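The Kilton fixtures came out on Tuesday night and Wimwood have drawn the early game six weeks running. Eight o'clock starts, at a ground with a car park that favours the away side. I've been scoring for the thirds since July, when Beverley Stockdale handed me the book and a pencil and walked off looking ten years younger.

The competition has 63 teams this summer, up from last year, and nearly all of them want the turf at Skovis. We get the synthetic.
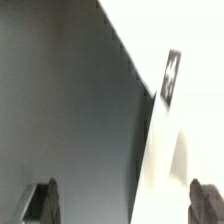
Grey on one side, glare on the other.

Nigel Lockwood is captain again. He made 840 runs last season and has mentioned it - at training, at the pub, in a condolence card. Fees are $350, due before round one, and that includes a cap but no tea.

Lu is opening the bowling if his shoulder holds up. I'll post the first scorecard once I can read my own writing.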